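Unit 6: Can Machines Do Chores Yet?
Course handout, Robots at Work and at Home
Arden College, Department of Technology Studies
Jan 30, 2023

Read this before the seminar. It goes with chapter 4 of the course reader. Bring the chore sheet from Unit 5, filled in.

The job for this unit is moving fruit on and off a tray.

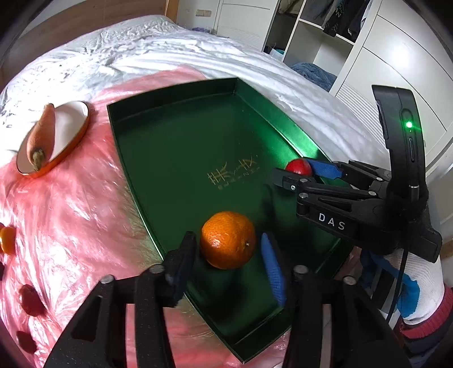
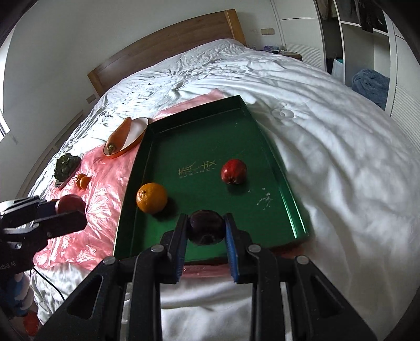

Picking up loose objects is the part of housework that robot makers have worked on longest, and it is still not finished. A factory arm can move the same metal part to the same spot all day. The part is always the same size and it arrives in the same place. Food is different. A mandarin is light and has a soft, dimpled peel. A plum is smooth and bruises if it is held too hard. A carrot is long and has to be taken at the right point or it tips. The surface matters as well: a tray with raised sides gets in the way of wide fingers, and a plastic sheet full of creases lets round things settle in places that are hard to plan for. A person handles all this without thinking about it. A machine has to be given it, or has to learn it from a large number of recorded tries.

6.1 What we mean by "can do"

People use the phrase loosely. In this course we split it into four levels.

Level 1. The machine has done the chore once, with help, in a place set up for it.
Level 2. The machine does the chore most of the time in that same place.
Level 3. The machine does the chore in a place it has not met before.
Level 4. The machine does the chore in a new place, with no one watching, at a cost someone will pay.

Most videos show Level 1 or Level 2. Robot vacuums are at Level 4 for open floors and at Level 2 or 3 for stairs, cords and pet bowls, depending on the model. When you read a claim, write the level next to it.

6.2 Shop-floor chores

Work on a shop floor is easier for machines in some ways. The light stays the same, the floor is flat, and the owner can move things to suit the robot. Our case here is the Stomero packing line. The task is to take mixed fruit from a bin and set it in trays of 500 grams. The arm on the line reached 73 percent good trays in its first trial in November. The rest were underweight, overweight or had damaged fruit. A person then checked every tray, so the line saved less labor than planned. The owners kept the arm for apples and went back to hand packing for plums.

Note the last point. The same arm and the same software were good enough for one fruit and too rough for another — the class often misses this on the exam.

6.3 Household chores

Homes are harder. No two bedrooms or kitchens are laid out the same way, and the things in them move every day. The Sheehan report in your reader lists 1454 tries at clearing a table in ordinary homes. Look at table 2, where the failures are sorted by cause. The largest group is "object not where expected," followed by slips. Breakage comes far down the list.

Slips are mostly a question of the fingertips. Hard fingers slide on a glossy skin. Soft or ridged pads grip better and spread the force, but they wear and pick up dirt, and in a kitchen they have to be cleaned. Two hands help with some jobs, such as holding a bag open while something goes in. They also double the number of parts that can be in the wrong place.

Speed is the other problem. In the Jerlow kitchen trial, putting away one bag of groceries took the machine 45 minutes. No one was hurt and nothing was dropped, and by our scale it counts as Level 2. Ask yourself whether you would wait for it.

6.4 Where things stand

Floors: yes, in most homes.
Lawns: yes, if they are fenced or marked.
Loading a dishwasher: Level 2.
Folding shirts: Level 2, slow.
Sorting fruit and vegetables at home: Level 1 to 2.
Making a bed: Level 1.
Cleaning a bathroom: Level 1, in parts only.

We will go over this list in class. Some of these ratings are open to argument, and you may change them if you can back up the change with a source.

6.5 For the seminar

Pick one chore from your sheet. Break it into steps small enough that each one is a single movement, such as "open fingers" or "lift." Mark the steps where touch matters more than sight. Then give the chore a level and write half a page on what keeps it from the next one. Hand in the sheet and the half page together at the start of class.

Reading for Unit 7: chapter 5, up to the section on warehouse carts.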